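Call for Participants: Household Cleaning Products and Indoor Air, Kasard Study, Spring Round

Reference: Kasard 3
Posted: 25 Dec 2025
Location: Vultdale and surrounding postal districts
Contact: Štěpánka Krajčí, enrollment desk

Cliretti Indoor Environment is enrolling households for the third round of the Kasard study, which measures airborne residues from routine cleaning in occupied homes. The first two rounds covered 1,817 households between them. The third round is limited to bathrooms and toilets and begins in April.

Background

Most published emission data for household cleaners come from chamber tests. A measured dose is applied to a glass or ceramic plate, the chamber is sealed, and the air is sampled at fixed intervals. Chamber results are repeatable but do not account for the way people use a product at home. Dose, contact time, water temperature, ventilation and the order in which products are applied all vary between households, and sometimes between two people in the same household.

Round two showed that the variable with the widest spread was dose. Participants were asked to write down the amount used per session and then to weigh the bottle before and after. The written figure and the weighed figure often disagreed, in both directions. Round three therefore drops the written estimate and relies on weighing alone.

Product selection

Participants use the products they already buy. The study does not supply cleaners, does not recommend any, and does not ask anyone to change brands. Liquid toilet cleaners, surface liquids and descalers are all within scope. Solid rim blocks are excluded because their release is continuous and cannot be tied to a session. Any product bought during the study period must be logged on the day of purchase, with the full name on the label and the nominal volume. 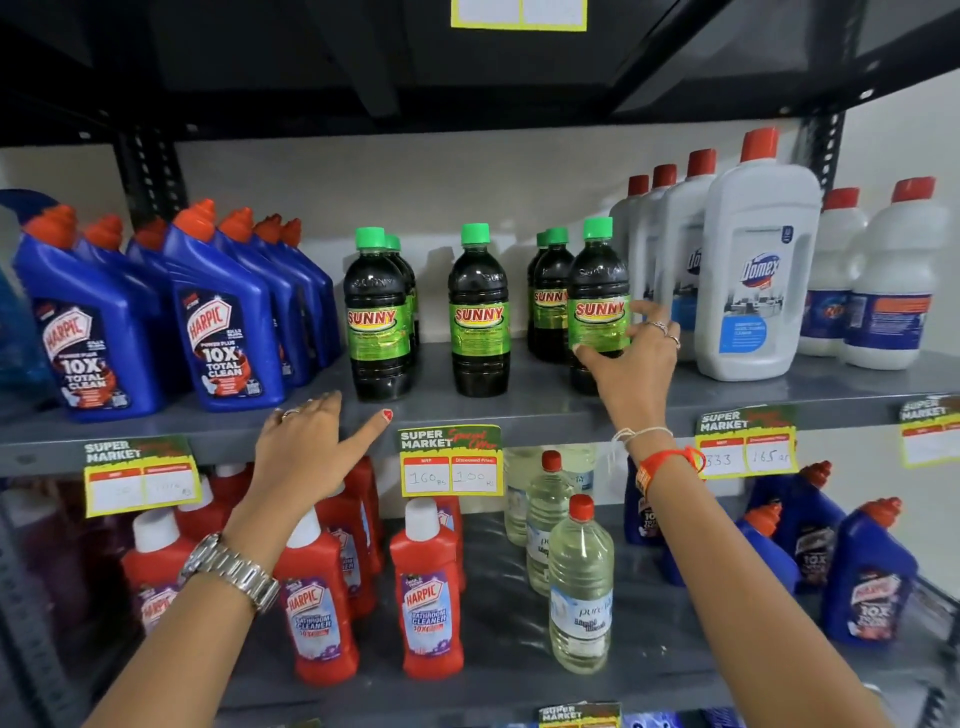
Iresha Barua asked at the round two briefing whether refills poured into an older bottle have to be logged as a new product, given that the old residue is still in there. They do. The refill is entered under its own name, and the note field should state that the container was reused. Mixing two different products in one container is not permitted under the protocol and ends participation.

What participants do

The measurement period is 28 days. During this time each household will:

Keep one air sampler in the bathroom, mounted on the bracket provided, at breathing height and clear of direct spray.

Keep a second sampler in a bedroom or living room on the same floor as a reference.

Weigh each cleaning product before and after every session, using the supplied scale, and enter both readings in the log.

Record the start and end time of each session, whether a window was open, and whether an extractor fan was running.

Clean as usual. No minimum or maximum number of sessions is set.

Purchase log

The purchase log is separate from the session log. It records what was bought, where, and the size of the container. Receipts are accepted as a supplement but do not replace the entry, as many abbreviate product names to the point where two variants of one brand cannot be told apart – a standard and a concentrated version, for instance. Label wording should be copied in full, including any strength claim.
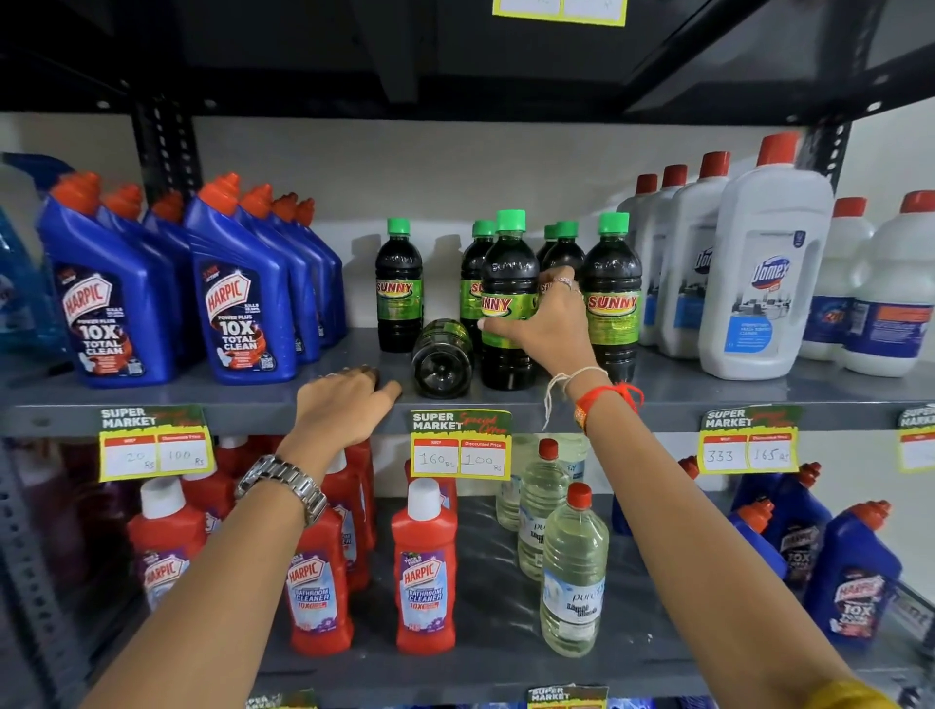
Toilet cleaner marked "Power Plus" and "10X Total Clean": both phrases go in the log.

Samplers are passive and make no sound. They need no power and no maintenance. If one falls or gets wet, it should be left as it is, the time noted, and the enrollment desk informed. Do not dry it with a towel or a hair dryer. The scale runs on a coin cell, which is supplied, and should be zeroed on a hard, level surface before each use.

Eligibility

Applicants must be 18 or older and must have lived at the current address for at least one full heating season. The bathroom must have a door that closes. Homes with and without a window in the bathroom are both needed; windowless bathrooms were underrepresented in round two and will be given priority. Homes where anyone smokes indoors are not eligible. Homes undergoing painting, tiling or floor work during the measurement period are not eligible and may apply for a later round.

People with diagnosed asthma may take part with written agreement from their physician. The study is observational and provides no medical assessment.

Retail habits questionnaire

Before the samplers are installed, one adult per household completes a questionnaire on how cleaning products are chosen and stored. It covers price, scent, container size, label claims and where in the home the bottles are kept. Jarmila Mikuš prepared the questionnaire and will take corrections to it until the start of the measurement period. It is available on paper and online, and the two versions are identical.

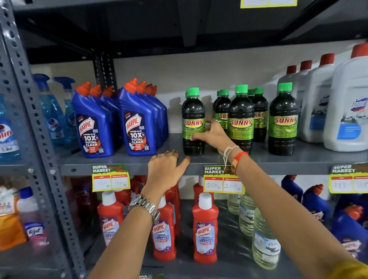 Cleaning products on store shelving. Section 2 of the questionnaire deals with choices made in the store.

Compensation

Households that return both samplers, the scale and a complete log receive a one-time payment by bank transfer. Partial logs are paid in proportion to the days covered. Return postage is prepaid. Each household also receives its own results – total volatile compounds per room, with the round median for comparison – after the laboratory work has been completed. Analysis is carried out by Hegazy Laboratories under contract.

Data handling

Addresses are stored separately from measurements and are deleted after the equipment has been returned and payment made. Measurements are kept under a household code. Product names are retained, since emission results are grouped by product type. Participants may withdraw at any time and may ask for their measurements to be removed, up to the point at which the pooled data set is closed. Questions on data handling go to Lingyun Long.

How to apply

Send the following to the enrollment desk: name of the contact person, postal district, number of people in the household, bathroom type (window, fan, both or neither), and a list of the cleaning products currently in use. Photographs of labels may be attached in place of a typed list if the full product name is legible.

Applications are reviewed in the order received within each bathroom type. Applicants who are not placed are kept on a reserve list unless they ask to be removed. Questions about sampler placement in unusual layouts, including split-level homes and bathrooms opening directly off a bedroom, should be addressed to Štefánia Beneš before applying.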